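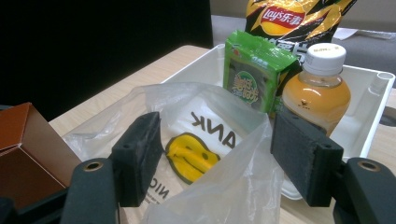
On 07/01/2023, a list member wrote:

> I'm on my third set of finger pads and still can't pick up anything thin and slippery. Silicone grabs the bag fine and then won't let go of it, bare plastic just skates off. I saw in the Skeston build notes that you went to felt, which sounds backwards to me. Isn't felt what you put under chair legs so they slide? Also, how are you fastening it? Mine peel off at the corners after an evening. And does the hand-held version drive any differently from one on an arm?

Hi all,

Backwards is what I thought too! I only tried felt at all because the shop at Skeston had a sheet of the dark gray stuff left over from lining a drawer, and I had run out of silicone and patience on the same evening (I'd ordered more from Dusero and it was sitting in a depot two states away). So please don't read this as science. It's one person with a hand-held gripper and a lot of snack food.

Felt is slicker than silicone if you drag something hard across it, no argument. But thin film isn't hard. When the pads close on a crinkly bag the film sort of beds down into the fuzz and you end up holding the folds, and when you open up again the bag drops. With silicone I was getting the same thing you describe, where the bag hangs off one finger and you stand there shaking it like an idiot. I did 149 grabs with the felt over a couple of weeks, mostly plastic bags with something light inside, chip bags, and juice bottles, and I had to peel something off a pad 2 times. I didn't keep a proper count with the silicone so I can't give you the comparison, sorry. It was a lot more than that.

Where it's worse: bottles. A full juice bottle held low down is fine, but held up by the shoulder it creeps. You can squeeze harder, and then the fingers start to splay, and then you're into a whole other thread about finger stiffness which I know we've had already. If I were only ever picking up bottles I'd go back to silicone tomorrow.

On fastening. I had the peeling corners too, with double-sided tape, and I blame the tape plus me not cleaning the printed face first. What I do now:

Scrape the black block flat with a razor blade, wipe it with alcohol, let it sit.
Cut the felt a hair oversize.
Contact cement on both faces, wait until it's tacky, press, clamp overnight.
Trim flush in the morning with a NEW blade. An old one drags the fibers out and you get a fuzzy lip that catches on everything.

The glue never has to come off, because the pad and its block get swapped together. I keep a spare pair glued up in a jar. Somebody is going to ask about the thickness and I can't tell you, the sheet had no label and my calipers just squash it.

As for hand-held against arm, the fingers are the same print. What changes is you. Your wrist cheats constantly, it tilts and follows the bag and you don't notice you're doing it, so a pad that feels great in your hand may be so-so bolted to an arm that only goes where it's told. I've put mine on the Grekwood arm once so far and the first thing I learned was that I'd been coming in at an angle every single time. Straight down on a bag that's sitting partly open, it mostly just pushed the air out. Come in from the sides with the pads either side of the gathered part and it's happy again.

One more thing while I'm typing. Practice with clutter. I spent ages with one bag alone on a bare table and got very smug, then put a tray of other stuff right behind it, chips and a bottle and so on, and found out how fat my fingers are. The right one kept bumping whatever was next door. I've since shaved the outside of the blocks down and there's room for more, but the screw hole is getting close to the edge and I've already cracked one.

Print settings, in case they're any use: 40 percent infill, and don't go lower around the screws. The file is number 521 in the shared folder. The one before it has the holes on the wrong side, please don't print that one, I'll delete it when I find my login.

Has anyone here tried wool felt against the craft store kind? I'm fairly sure mine is synthetic, it melts if you get a soldering iron near it (don't ask). There's a guy-at-the-counter rumor that Hämmerli sells the wool in small sheets but I couldn't find it on their site. If somebody has an offcut they'd part with I'll pay the postage and report back, probably by November at the rate I'm going.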